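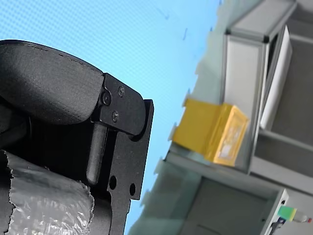
# 퍼즐 매트

**퍼즐 매트**는 발포 수지로 만든 판의 가장자리를 요철 모양으로 잘라 서로 맞물리게 한 바닥 깔개이다. 조립식 매트, 퍼즐 폼 매트라고도 한다. 접착제나 공구 없이 깔고 걷을 수 있으며, 필요한 넓이만큼 판을 더하거나 뺀다. 유아 놀이방과 체육 시설에서 널리 쓰이고, 작업대나 탁자 위에 깔아 물건이 미끄러지거나 긁히는 것을 줄이는 용도로도 쓴다.

## 구조

판 하나는 대개 정사각형이며 네 변에 돌기와 홈이 번갈아 나 있다. 돌기의 모양은 제조사에 따라 사각형, 사다리꼴, 둥근 머리형으로 나뉜다. 사각 돌기는 재단이 쉽고 이음매가 비교적 눈에 덜 띈다. 둥근 머리형은 옆으로 당기는 힘에 잘 버티지만 떼어 낼 때 목 부분이 찢어지기 쉽다.

표면에는 미끄럼을 줄이기 위한 잔무늬를 찍는다. 직물결, 격자, 나뭇잎무늬가 흔하다. 뒷면은 무늬가 얕거나 없는 경우가 많으며, 양면의 색을 다르게 한 제품도 있다.

바깥 둘레를 곧게 마감하려면 테두리 조각을 따로 끼운다. 테두리 조각을 쓰지 않으면 돌기가 그대로 드러나 톱니 모양의 가장자리가 남는다. 넓은 바닥에서는 발에 걸릴 수 있어 테두리를 끼우는 편이고, 탁자 위처럼 밟지 않는 곳에서는 생략하는 일이 많다.

## 재료

에틸렌초산비닐(EVA) 발포체가 대표적이다. 폴리에틸렌 발포체는 더 가볍고 값이 싸지만 눌린 자국이 오래 남는다. 고무를 섞은 판은 무겁고 단단하여 운동 기구 아래에 깐다. 새 제품은 포장을 뜯은 뒤 냄새가 날 수 있으므로 통풍이 되는 곳에 펼쳐 둔다.

## 색과 배열

단색으로 까는 방식과 여러 색을 섞는 방식이 있다. 구역을 나눌 때에는 경계에 다른 색 판을 한 줄 놓는다. 하늘색 판에 짙은 붉은색과 연한 베이지색 판을 잇는 식으로, 돌기 규격만 같으면 색이 달라도 그대로 맞물린다. 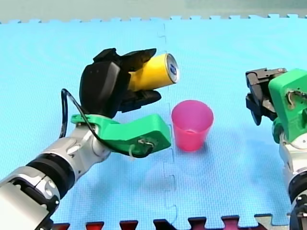
Helge Sjöberg는 색을 고르기에 앞서 규격부터 확인해야 한다고 적었다. 같은 회사 제품이라도 생산 시기가 다르면 돌기 간격이 조금씩 어긋나며, 억지로 끼운 판은 가운데가 들뜬다는 것이다. 그는 여분의 판을 처음 살 때 함께 사 두라고 권하였다.

밝은 단색 매트는 위에 놓인 작은 물건을 찾기 쉽다. 대신 긁힌 자국과 먼지가 잘 드러난다. 짙은 색은 얼룩이 덜 보이지만 햇빛을 받는 창가에서는 색이 바랜 부분과 그렇지 않은 부분의 차이가 커진다.

## 이음매

두 판이 만나는 자리에는 돌기 모양을 따라 가는 선이 생긴다. 판이 잘 맞으면 선은 주변보다 조금 어둡게 보이는 정도에 그친다. 틈이 벌어지는 원인은 다음과 같다.

- 온도 변화에 따른 수축
- 한쪽 판만 오래 눌린 경우
- 돌기가 닳거나 찢어진 경우
- 바닥이 고르지 않은 경우

이음매로 물이 스며들면 아래쪽에 습기가 찬다. 액체를 자주 다루는 자리라면 이음매가 작업 범위의 가운데를 지나지 않도록 판의 위치를 옮긴다.
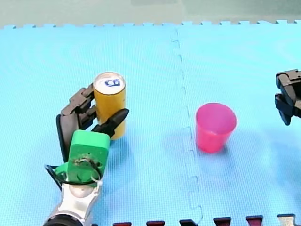
*하늘색 퍼즐 매트의 이음매와 톱니 모양 가장자리*

## 탁자와 작업대에서의 사용

매트는 컵이나 캔처럼 바닥이 단단한 용기를 내려놓을 때 나는 소리를 줄이고, 넘어졌을 때의 충격도 덜어 준다. 마찰이 있어 가벼운 플라스틱 컵도 쉽게 밀리지 않는다. 다만 무른 매트에 좁고 긴 용기를 세우면 기울 수 있으므로 경도가 높은 판이 알맞다. 이음매 바로 위도 피하는 것이 좋다.

뜨거운 냄비나 다리미는 올려놓지 않는다. EVA는 열에 약하여 표면이 눌어붙거나 휜다. 칼질을 할 때에는 도마를 따로 받친다.
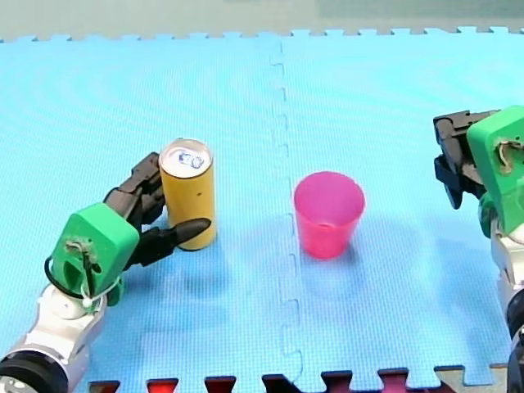 *퍼즐 매트 위의 노란 캔과 분홍색 플라스틱 컵*

## 설치

1. 바닥의 먼지를 쓸고 물기를 닦는다.
2. 한쪽 모서리에서 시작하여 판을 차례로 놓는다.
3. 돌기를 홈 위에 맞추고 손바닥으로 눌러 끼운다.
4. 벽에 닿는 판은 자를 대고 칼로 자른다.

벽과 매트 사이에는 2mm 정도의 틈을 남긴다. 꼭 맞게 자르면 더운 날 판이 늘어나 들뜰 수 있다.

## 관리

평소에는 마른걸레나 진공청소기로 먼지를 없애고, 얼룩은 묽게 푼 중성 세제로 닦는다. 용제와 표백제는 변색을 일으킨다. 걷어 낸 판은 눕혀서 쌓는다. 세워 두면 한쪽으로 휘고, 무거운 물건을 얹으면 잔무늬가 눌린다. 보관할 때에는 직사광선을 피한다.

## 제품 사례

Minwood는 판 13장을 한 묶음으로 파는 하늘색 매트를 내놓았다. Emalska의 2220 계열은 사각 돌기를 쓰며 테두리 조각이 별매품이다. 두 회사의 판은 돌기 간격이 달라 섞어 쓸 수 없다.

## 같이 보기

- 놀이 매트
- 미끄럼 방지 깔개
- 발포 수지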